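December, late afternoon, bench 3

Laundry day for the humanoid! We have spent so long on pick-and-place with plastic blocks that I'd forgotten how much fun it is to hand a robot a chore my own kids complain about. Ravinder set the target list this morning: take cloth out of a basket, put cloth into a basket, carry the basket across the room. Carter MacPherson wants to add folding. Carter always wants to add folding.

Where we stand with soft stuff: the Cameo planner is happy with anything that keeps its shape. Cups, boxes, shoes, fine. A cloth is a different shape every time you let go of it, and the depth estimate on a dark fabric is still poor, so the planner sees a sort of hole where the pile should be. White on navy helps a lot, because the edge of the top piece stands out and the hand has something to aim for. I'd like to try navy on navy before we get too pleased with ourselves.

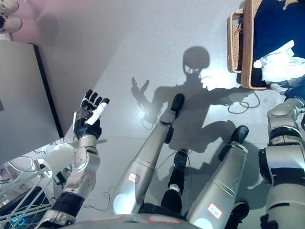 Ravinder thinks the fingertips are the real limit and I'm coming around to that. A person rubs a cloth between finger and thumb and knows right away if they've got one layer or two. We have motor current and a guess. The Insaurralde paper (Carter has the printout, coffee ring and all) gets a long way on current alone by lifting a little, waiting, and lifting again, and I love that idea because it costs us no new hardware. It's slow, but so am I when I'm sorting socks.

Settings for whoever runs it next: grip limit 11 on the right hand, left hand parked, approach speed down to a quarter. Leave the wrist filter on. Log to the Trurkamberg drive, the local disk fills up and then the logger quits without a word.

Wicker note. The rim and handle give a bit when pushed, which I think is a nice property for a first container, much kinder than the steel bin. Collision model still treats it as a solid drum. Carter says he can fix that in an evening.

So, can it do laundry yet? No, and I'm still grinning. The Gostivstead people asked for 100 clean transfers in a row before they'll talk about a trial in a real home, and I think that's fair. Moving cloth from one place to another feels close to me. Loading a washer is further off, and buttons can wait for another year.

To do: shorter cable run on the right side, navy on navy, ask Ravinder about the thumb offset, charge both packs overnight.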